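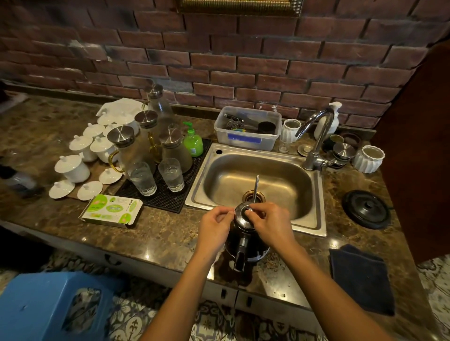
Lid on the kettle, two hands. Counter and sink behind.

From: Chun-yin Chow
To: Home Automation Discussion list
Date: June 4, 2025
Subject: Re: Re: can any of them do the dishes yet

Replying to the earlier message, which I have left in below for those who joined after it went out.

> I keep reading that the home robots are nearly here. Piditico says
> its two-armed model can "handle routine kitchen work" and Nodia
> says much the same about theirs. My mother is 81 and does not
> want a person coming in, but she might put up with a machine. All
> she needs is the tea things washed and put away, the kettle
> filled, and the counter wiped. That is the whole job. Is there
> anything I can buy or rent this year that does it? I don't care
> if it is slow.
>
> Wurgate

Short answer: no, I don't think so, and I would not put money down on either one yet. Longer answer follows.

I went to the Piditico open day last October and spent most of the afternoon in their demo kitchen. The machine loaded a rack with plates and mugs, and it did that well. It picked up each mug by the handle, turned it over and set it down. I timed it at 11 minutes for the rack. I would have taken two. Being slow is fine, as you say. What bothered me was that the plates were all the same, the mugs were all the same, and the counter had nothing else on it. When one of the visitors asked if he could put his own travel cup in the rack, they said not today.

Now look at the counter in the picture. It is a fair example of the job you are asking about. There are lidded tea cups of more than one size, and loose lids lying in front of them. There are glass pitchers standing on a rubber mat close together, some with thin handles. There is a cloth in a heap. To wash up there, the machine has to know which lid goes with which cup, get a pitcher out from the group without knocking the next one, and work out that the tea leaves on the counter are to be wiped up and the marks in the marble are not. That last one sounds silly, but I asked about it at the open day and the engineer said patterned stone was hard for them.

The kettle is its own problem. Putting a lid on is a small thing for us. You hold it by the edges, feel where it sits, and press or turn it until it stops. You do it mostly by touch. The Piditico hands have some touch sensing in the tips, but I was told the current version depends mainly on its cameras, and with a lid the fingers cover the part the camera needs to see. I watched it try a saucepan lid. It got it on at the third go. A saucepan lid just has to drop into place, so I would expect a kettle to be worse. Filling it means water near a powered base as well, and I would want to know a lot more before I left that going with someone of 81 in the house.

As for Nodia, I have not seen theirs in person. Tang on this list had the use of one for 48 days under their trial program and posted his notes in the spring. If you search the archive you will find them. From memory, it folded towels, carried things from room to room and cleared a table if the table was set the way it had been shown. It broke two glasses. A person at the company took over by remote control when it got stuck, and he logged 19 of those. I don't count that as the machine doing the work, though I suppose your mother might not mind so long as it got done. She may mind the person looking through the camera. Ask her that first.

What I would do for this year is duller. A countertop dishwasher will take cups and lids if you get one with a fine basket for the small parts. Check the glass pitchers before they go in, mine went cloudy. For the kettle, look at the kind that fills through the spout, so the lid stays put, or a hot water dispenser with a push button. A shelf at counter height near the sink saves most of the putting away. My aunt has that arrangement and she manages her own tea with a bad wrist.

I will be at the Piditico day again this October if they hold it. If they let visitors bring things I plan to take a teapot and six cups with lids - none of them matching - and ask for them to be washed. I will report back either way.

If anyone has one of these machines working in a real kitchen, with the usual stuff left out, please write in. I would like to hear how long it takes and how often you have to step in.

Chun-yin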